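Kalbridge Two-Hand Kit: README and data card

Notes on a rented kit, the files it produces, and whether you should rent one too. Last edited Thursday, March 9, 2023.

What you are looking at

Kalbridge rents out a pair of hand-held grippers in a padded case, with a laptop app and a plan for uploading what you record. You squeeze the handle, the fingers close, and a camera on the tool keeps watch. Do this enough times and you own a pile of demonstrations that a robot arm can, in theory, learn from. We paid for the kit out of our own budget. Kalbridge has not seen this file and may wish it had.

The repository holds the sample set we recorded (called Arelia, after a long afternoon of rejecting better names), the scripts we used to check it, and this review.

What is in the box

Two grippers, left and right. The difference is a sticker, and the sticker comes off.
Spare finger pads.
A sheet of printed markers, plus white plates to mount them on.
Charging cables, short.
A quick-start card that stops being quick at step 3.

What is in the folder

raw/ – video and motion logs as they came off the tools
clean/ – the same sessions after trimming and clock alignment
rejects/ – sessions we threw out, kept for anyone who enjoys that sort of thing
scripts/ – alignment, marker check, preview maker
notes/ – session sheets, typed up from handwriting of mixed quality

Arelia has 50 sessions in clean/. Each one covers a single short task at a desk or table: moving a small object, opening a lid, handing something from one gripper to the other. There is no kitchen work and nothing with liquids outside a closed bottle. We know our limits and we know our carpet.

Setup

1. Charge both grippers fully. The battery light has two colors and the card explains one of them.
2. Install the desktop app, then update it, then update it again.
3. Fix a marker plate to each gripper. Tighten the screw more than feels polite.
4. Run the pairing tool with the grippers a foot or so apart. If it hangs, close the app and start over. Waiting does nothing.
5. Record a 20-second test clip and open it before you record anything you care about.

Step 5 is ours. It should be on the card.

Known problems

Clock drift. Left and right logs slide apart during long sessions. The align script handles it if both tools saw the same sharp movement near the start, so begin every session with a firm tap of the fingers on the tabletop.

Dropped pairing. The right gripper forgets the left one whenever the laptop goes to sleep. Kalbridge support calls this "power saving." Keep the laptop awake.

Handle fatigue. The spring is stiff. After a couple of hours people start closing the fingers halfway and calling it a grasp. Those sessions are in rejects/, where they have plenty of company.

Session names. The app names every file after the time you opened the app, and everything from one sitting sorts into a heap. Use rename.py in scripts/ and save yourself an evening.

Compared with the other one

We also had the Vadach kit on loan. Vadach's handles are kinder, its app crashes less, and its case closes without a knee on the lid. It tracks position without markers, and it does that well right up to the moment you turn quickly, at which point it decides you have moved next door. Kalbridge's printed squares look like a school project, but the position comes back when the square does. For two-handed work we would take Kalbridge. For one hand and a patient operator, Vadach.

Gautier, the labeling service Kalbridge bundles with the rental, is fine. It is slow on Fridays. We did the labels in notes/ ourselves and checked Gautier's against them, and most of the quarrels were over when a grasp starts.

Where to record

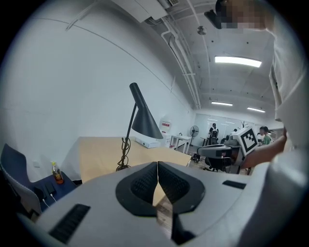

Marker tracking is the reason to pick this kit, and it is also what will eat your first week. Each gripper finds the other by its printed square, and the square needs to be seen at a fair angle with decent light on it. The card recommends "a controlled environment," which is a lovely thing to have. Ours is a shared room with three fluorescent ceiling lights, a desk lamp standing on the desk and people sitting farther back. Tilt the white tag the way the held gripper has it and the pattern can still be made out, but keep turning the wrist and sooner or later you are filming the plate edge-on. The marker check script prints the stretches where the square went missing. Run it after each session, while you still remember what your hands were doing.

Move the desk lamp before you move anything else. Glare on the square costs more tracking than shadow does, and a lamp is easier to argue with than the ceiling.

Faces and privacy

Faces are pixelated in everything under clean/. Files in raw/ have not been through that step and are not shared outside our group. The blur tool in the Kalbridge app works one clip at a time, with a dialog box for each, so set aside a morning and something to listen to.

Good uses, bad uses

Good: testing a data loader, practicing alignment, seeing what hand-held recordings look like before you spend money.

Bad: training anything you plan to stand near. The set is small, comes from one place, and reflects the habits of a few operators who all grab bottles the same way.

Changes

Next upload is planned for April, with the relabeled handover tasks and a fix for the preview maker, which currently turns some clips upside down. If you need previews before then, rotate them yourself. The flag is --flip, and yes, it is backwards.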